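Clifford Boychuk
July 28, 2022

A thread on the tile mat, the summer bed and the clothes which always arrive on top of it. I write it slowly, please be patient with my English.

We came to Tirkalbridge in a cold November, and everybody told us about winter. Boots, snow tires, which toque to buy. We received no advice about July in an upstairs bedroom.

In my mother's flat the bed had two seasons. When the heat came, the thick bedding went into the closet and the tile mat came out. I was thinking every family in the world does this, until I mentioned it to Ross at work and he asked me if it is for playing a game.

For those who ask the same: it is a sleeping mat made of many small bamboo tiles, and you sleep on top of it. People call it mahjong mat for the shape of the tiles. The bottom sheet stays on the bed underneath, and the mat goes over the sheet.

How does it feel? The first minute is strange, like lying down on a very polite floor. After this minute your back is cool and you don't want to move any more.

Some people put a thin cotton cover over it. My wife is one of them. I am against, but I sleep on the left side only and my opinion has authority only there.

Ours I bought from a small shop called Herkaveo, and I carried it home rolled on my shoulder. It was heavier than I expected. I stopped two times on the hill to rest, and the second time a neighbour offered me a Timbit.

Before the first use I wiped all of it with a damp cloth, along the rows, then one more time across. Then I let it dry flat for a full afternoon, away from direct sun. My mother said that strong sun makes the tiles crack, and I have never had the courage to test her.

Now the clothes. A made bed is a table, this is my belief. You come home, the surface is flat and clean, and you put one sweater on it. The next day the sweater has friends.

With a soft comforter the pile sinks a little and you can ignore it. On the tiles it doesn't sink, it sits there and looks at you. Also zippers. I don't like the metal zippers on the tiles, so I always lift the jackets and never drag them.

My order for clearing the bed is the following. First the dark clothes, they are the biggest heap and when they are gone I feel already successful. Then the pink things. Pillows the last, they go back to the headboard end.

I use 10 hangers for this and no more. If I finish the hangers, the remaining clothes must be folded or must go to the wash. Before this rule I was buying hangers every month — it is not a solution, it is a hobby.

A Forkari storage bag waits in the closet for the mat. It must be rolled, tiles to the outside, and never folded against the rows. In our house it stays on the bed until the first night when somebody complains, then it is autumn.

The bed, with the mat on it: 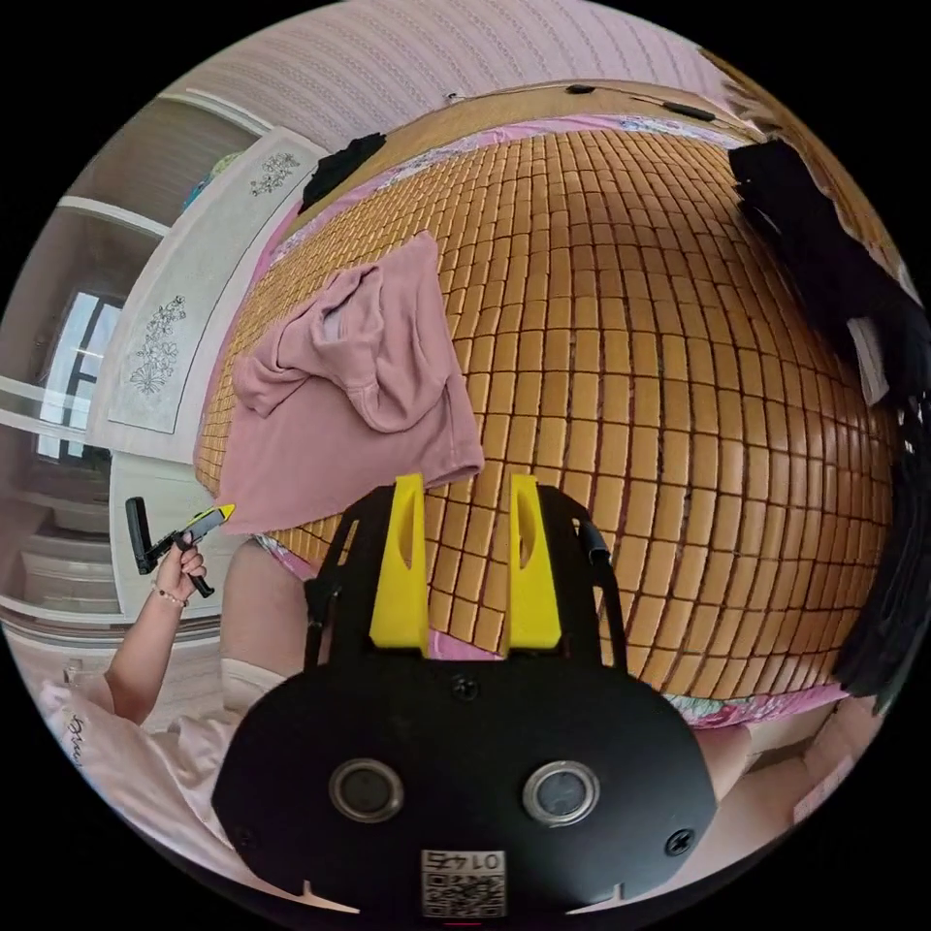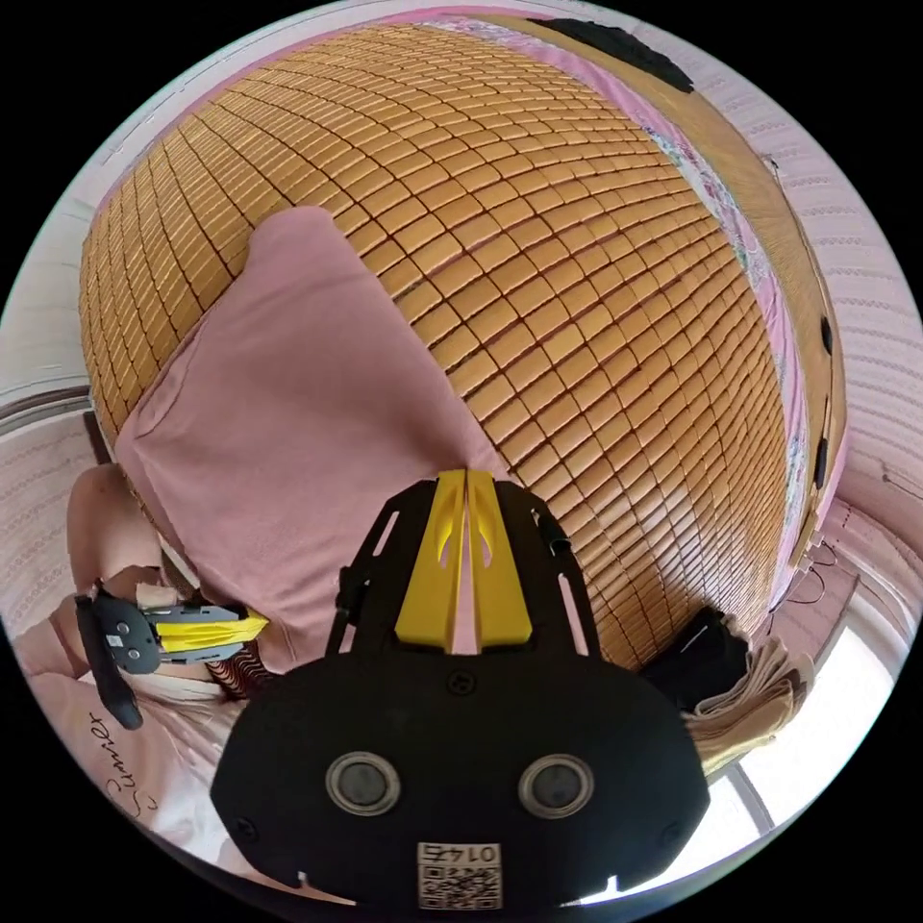 Words and pictures: Clifford Boychuk, Tirkalbridge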